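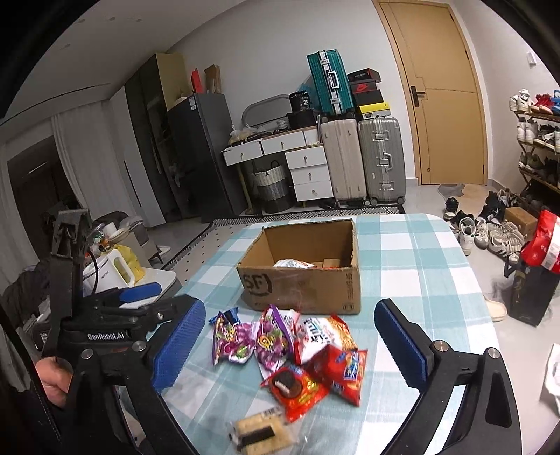 Snack box practice on the checked tablecloth, with plenty left to pack. Grinbridge Robotics Club.

**Our student club is taking snack packing to the Tijani Cup**

TREDVILLE, Jan 7, 2024 — We got in! The Grinbridge Robotics Club has a spot at the Tijani Cup in Drullville this April, and I've been grinning at my phone ever since the email came. It's our first time entering, and we'll be up against 47 other student teams (48 in all, if you count us, and I certainly do).

Our project is a robot that packs snacks into a cardboard box. Before it can try, we do the job ourselves with hand-held grippers and record how the moves go, so the students spend a lot of time picking up chip bags and candy packets and putting them in the box. Then the box gets emptied and away we go again. As of last night we had 1884 recorded pickups, and I can tell you which flavors are slippery.

Candy bags are the worst of the lot. They crinkle and twist, and if you grab one too low the top flops over right when you reach the cardboard. Flora Purves, our student captain, likes to take them near the middle and keep them standing up. "I squeeze way less than I did at the start," she told me. "The chips are thankful."

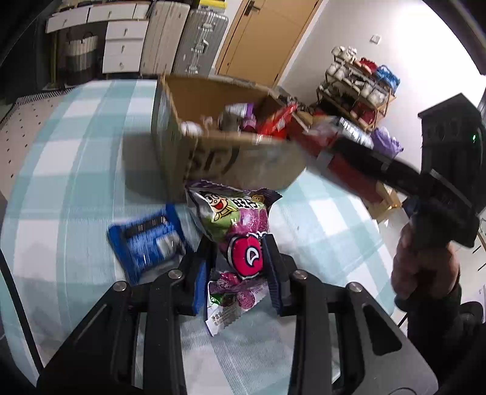
**Ama Fiadzo**
Club coach, Grinbridge Robotics Club

We've also started working with 2 grippers over the same box, and that's a whole different game — you have to watch your own fingers and stay out of your partner's way too. Some 3 hours into our first try, the students began calling out "in" and "out" to each other, and we've kept that up.

Between now and the spring we'll be working on the robot's side of things, mostly getting it to tell one shiny wrapper from another when they're piled together. If you live in Tredville and want to see a practice or talk to the students, please do get in touch! Ask for me or Flora through the Grinbridge club desk. New members are welcome all season, and you don't need to know how to code.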